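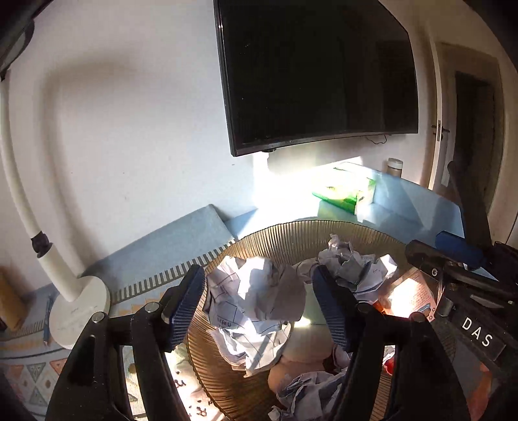
Progress Report No. 4

Mincombe Shared Rooms Project
Report to the Indwood Fund
Prepared by Dinesh Chowdary

Period covered

This report covers the months from November through February. The project furnishes and maintains shared sitting rooms for tenants who have little space of their own for reading, homework or paperwork. Three rooms are now open, two at Karimi House and one at Plukell Court. The fourth, also at Plukell Court, is waiting on a new floor and should open in the spring.

Use of the rooms

Tenants signed in 182 times during the period, up on the last report. Late afternoon is the busiest time in all three rooms. Most people come to write letters, fill out forms or help children with schoolwork. A smaller group comes in the evening for the television, and we have asked them to keep the volume low until 8 p.m.

The sitting room with the blue sofa gets the most sun and the most use. It has a wall-mounted television, and tissues are kept within reach of the seats. It also produces the most trash. The amber wastebasket by the sofa fills up with crumpled grid and lined paper, tissues and printed packaging. Last fall we emptied the baskets once a week, and that was too seldom. They are now emptied every evening at closing, and tenants have been told where to find spare liners.

We looked at getting a bigger basket and decided against it. The one we have fits next to the sofa without blocking the way through. We would like to put a separate bin for paper in each room instead, as a good part of what gets thrown out is clean paper that could be recycled.

Writing supplies

Pens and scissors were the most common request in the fall comment cards. There are now two holders by the wall, one black mesh and one kraft paper, and both are well stocked. The white desk lamp has a jointed arm and a round base. Tenants have asked for a second lamp at Plukell Court, where the overhead light is weak.

Scrap paper is the main tidying problem. It collects at the foot of the lamp, along with the odd pen. We have put the following into the closing routine:

1. Pick up loose paper and check it for anything with a name or account number on it before throwing it out.

2. Return pens to the holders and test any that look worn out.
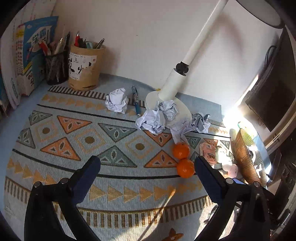 3. Take fruit and other food back to the kitchen, or leave it in plain sight if it is for sharing.

4. Shake out the woven textiles and lay them flat.

The routine takes one person a short time at the end of the day. It is posted inside the supply closet in each building.

Textiles

The blue-gray weave with the orange triangles has held up well. We chose it partly for the pattern – small marks do not show much between the stripes and triangles – and partly because it goes with the sofa. Tenants like it. Mandarins have been the usual shared snack this winter, and we had expected more juice stains than we have seen.
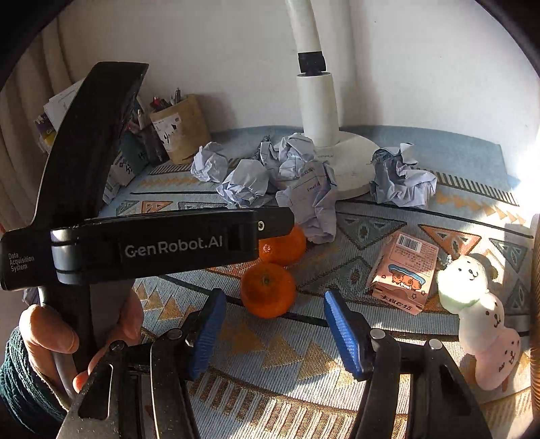

One piece at Plukell Court has started to fray along a short edge and will be hemmed in place. No replacements are planned this year.

Spending

The fund awarded $3,000 for furnishings and supplies. Most of it went to seating and lighting, and the rest to stationery, liners and cleaning materials. What is left is set aside for the fourth room. We are not asking for more money at this point, but we would like permission to move part of the seating line to lighting to pay for the extra lamp.

Next period

Work on the Plukell Court floor has to finish before furniture can be delivered. The paper bins will be ordered as soon as the change to the budget is agreed. Comment cards will go out again in April, with a new question on opening hours – several tenants at Karimi House would like the rooms open earlier in the morning.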